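Renting the Hall at Pollock: Frequently Asked Questions

Please read through these before you send a booking form. If your question isn't covered, write to the bookings desk and you'll get an answer within 2 working days.

Who can rent the hall?

Anyone over 18. Clubs, small companies, families and schools all book it. Regular groups can ask for a standing slot, which is renewed every July.

How many people can it hold?

The limit is 100 standing or 68 seated, and it includes your own helpers, caterers and musicians. The mezzanine counts toward the same total.

What does the rental include?

The main floor, the mezzanine, the restrooms, and the folding tables and chairs stored under the stairs. Heating and lighting are in the price. Sound equipment is not. Many groups rent theirs from Wunow, but you can bring your own.

Is there a kitchen?

There is a small prep area with a sink, a refrigerator and a kettle. There is no oven. Hot food has to arrive hot.

Can I use the mezzanine for guests?

Yes, for standing guests and small tables. Nothing may be placed on the railings or tied over them, and children need an adult with them upstairs. Speakers and lights can't be clamped to the railings either.

Can I hang decorations?

Removable tape is fine on the walls and on the glass doors. No nails, tacks or glue. Nothing may be hung from the ceiling lights or the pipework. Balloons must be weighted. Confetti is charged as extra cleaning.

Which entrance do guests use?

The glass double doors on the main floor. They stay unlocked during your booking unless you ask for them to be kept locked. Deliveries can come the same way, as long as the doorway is clear again before guests arrive.

Where do coats go?

On the clothes rack by the entrance. It is first come, first served, and coats are left at the owner's risk. A second rack can be reserved on the booking form.
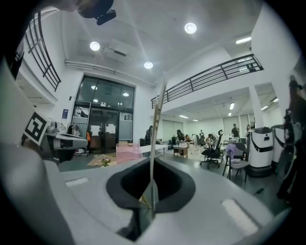

Iona Niven: We had a dinner in January and one rack wasn't enough for winter coats. Reserve the second one when you book. They couldn't find it for us on the night and we ended up piling coats on chairs upstairs.

Can the lights be dimmed?

The main floor lights can. The lights under the balcony are on a separate switch and are either on or off. Both switches are labeled.

How early can I get in to set up?

One hour before your start time at no charge. Longer setup is billed at the hourly rate. You have 30 minutes afterward to clear out.

Is there a deposit?

Yes. It is $1000 for evening events with music and $100 for everything else. It is returned after the hall has been checked, less the cost of any damage or extra cleaning.

What do I have to do at the end?

Fold and stack the tables and chairs, take your trash with you, empty the refrigerator and check the coat rack. Lost property is kept for a month. Ask for Davina Gourlay at the bookings desk.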